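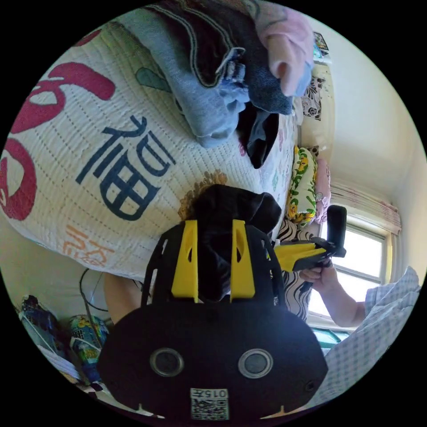 Figure 3. Clothes handling on a bed with two hand-held grippers, one of them closed on a black cloth item.

4. Planning and Buying the Equipment

4.1 What the proposal said

The equipment budget for Grastia was written before anyone on the project had held a gripper. It had two lines, one for "grippers" and one for "consumables," and the second was arrived at by subtracting the first from the sum we thought we could get away with. We report what followed in some detail. Papers on household manipulation usually give the hardware a paragraph and the money none, and readers planning a similar purchase are left to infer the cost of the work from the quality of the figures.

The original plan called for a robot arm on a wheeled base, to be bought in the first year and driven into homes in Oddale. The quotation for the base arrived first and settled the matter. It left enough in the budget for the arm, or for someone to operate the arm, and the funder's rules did not allow us to move money between the two. The plan was then rewritten around hand-held grippers, with the arm put off to the second year and leased. We would like to present this as a scientific decision. There are good scientific grounds for it, set out in Section 2, and we found them shortly after reading the quotation.

Hand-held tools change the shape of a budget as well as its size. With an arm, most of the money is gone on the day the crate arrives, and what is left pays for people to stand near it. With hand-held tools, the purchase is modest and the spending never quite stops. Finger plates wear. Screws back out in coat pockets. Chargers stay behind in other people's kitchens, where they seem to be very happy. None of this is expensive by the piece, and all of it has to be approved by the piece, under a purchasing system designed by people who were thinking of microscopes.

4.2 Choosing the tasks before choosing the tools

We began with the tools and worked back to the tasks, and we advise against it. Our first shortlist was drawn up from data sheets, which report grip force on a steel block. Few of the homes in our sample turned out to be furnished with steel blocks. What they had was cloth, in quantity, and mostly on top of other cloth. The bed in Figure 3 is a fair sample of the problem: denim on a quilted blanket, a darker fabric over the denim, and something pink folded over the edge of the heap. A tool that takes hold of the top layer and leaves the next one alone is worth more here than any figure on the data sheet, and no supplier we spoke to could put a number to it.

We therefore replaced the force requirement with a list of household jobs and asked each supplier for a loan set to try them with. Two suppliers declined. A third, Tradavel, sent a pair in a padded case along with a loan agreement longer than this paper. The trial was carried out in a colleague's spare room over one long afternoon, and by the end of it we had thrown out half the requirements in our own tender. Weight in the hand, which we had not listed at all, went to the top. A gripper that feels light at a trade stand is a different object after it has been through the socks.

The jobs themselves were kept dull on purpose. Picking up one garment from a heap, moving it across a bed, laying it flat, and folding it in half account for most of what we recorded. They are also cheap, a point that deserves more attention in the planning literature than it gets. The props are already in the room. Nothing has to be bought, insured, or shipped, and if a shirt is dropped the loss to the project is a dropped shirt.

4.3 Ordering

The order was placed on Sep 22, 2018, through Alhassan, the only reseller then approved by our purchasing office. We had hoped to buy straight from the maker. The office explained that adding a new supplier to the approved list would take longer than the project, and offered to start the process anyway. The reseller's margin was therefore a cost of having a list, and we entered it under "grippers" for want of a line called "lists."

Delivery was quoted at three weeks. The first boxes came in January. They held the left-hand fittings for every set and the right-hand fittings for none, with a packing slip that described the shipment as complete. We do not blame the reseller, who was as surprised as we were and a good deal more polite. The point for planners is that tools used in pairs fail in pairs: a session that needs one in each hand cannot be run at half capacity, and a late half-order delays the work by exactly as much as a late whole one. Our schedule had assumed otherwise. It had a cheerful bar on it marked "partial start."

Spare parts were the one place where we spent too little by choice. The maker advised holding spares to the value of 25 percent of the order. We judged this to be the sort of thing makers say, and bought almost none. The finger plates proved us wrong by spring. They are simple parts, and they wear at the tip, where all the work is done. A worn tip slides over thin fabric without complaint, so the wear first showed up in our records as a decline in the skill of the operators. Some of the operators have since forgiven us.

4.4 Where the hours went

We budgeted 200 hours of recording and treated the number as a cost. It would have been better treated as a result. The hours that could be billed as recording were those in which somebody was holding garments in a gripper, and the remainder of each visit was spent on setting up, on packing, on tea, and on discussing whether tea could be declined. Homes are small and the people in them are using them. A bedroom with a bed, a desk, a chair and a full set of shelves leaves a strip of floor for the operator, and two arms with a tool at the end of each take up more of it than a floor plan suggests.

This had a direct effect on the equipment list. The proposal had asked for light stands, a folding table, and a calibration board the size of a door. The stands went to one home, where they were admired, and were not sent out again. The folding table was never unfolded. The door-sized board did not fit through a door. Together they cost more than the spare plates we had declined to buy, and they remain in excellent condition. Daylight from a window did for most sessions, at no charge and with no purchase order, though it could not be booked.
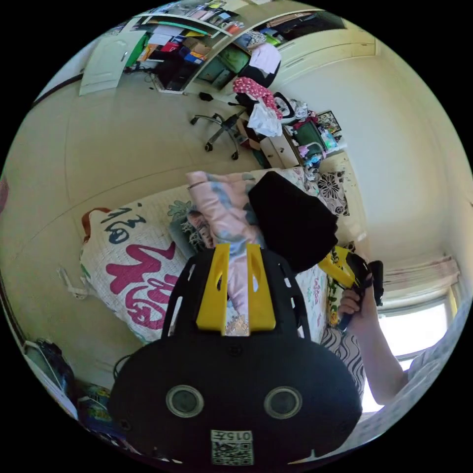
Sinéad Ó Ceallaigh, on reading a draft of this section, objected that we were being far too easy on ourselves over the spares. In her view the mistake was made a year before the order, when everything that wears out was put on the same line as batteries and tape, and no amount of good sense at ordering time could have rescued a line that small. She would have us split any such budget by how long a thing lasts, with a separate line for whatever has to be replaced before the project ends, and she would make the principal investigator sign next to it. She also asked what had become of the folding table, and whether she might have it.

We accept the first point. A budget divided by the kind of object ("grippers," "computers," "travel") is easy for a funder to read and of little help to the people spending it. When we went back through our own accounts and sorted them by lifetime, the picture was much plainer. The bodies of the grippers would outlast the grant and possibly the authors. The plates, the cables, and anything with a hinge would not see out the year. The fast-wearing group was the smaller in money by a wide margin and was behind nearly every lost day. Garments taken up one at a time from a rumpled heap, as in Figure 3 and the view after it, are gentle work by the standards of most machinery, and the tips still went first.

4.5 The second-year lease

The arm, when its turn came, was leased for 3 months with an option to extend. Leasing was dearer by the week than buying, and our finance office noted this in writing more than once. It did free us from the need to store the thing, service it, or find it a purpose between experiments, and the last of these has a price that rarely appears in a proposal. We have visited laboratories in which the purpose of the research is plainly to keep the arm company.

One clause of the lease should be mentioned. It required the arm to be kept "in a controlled environment, free of loose textiles." We wrote to ask whether an exception could be made for a project whose subject was loose textiles. The reply gave us permission for folded ones. After two further letters the clause was struck out and the deposit was raised, and we have entered the difference under consumables.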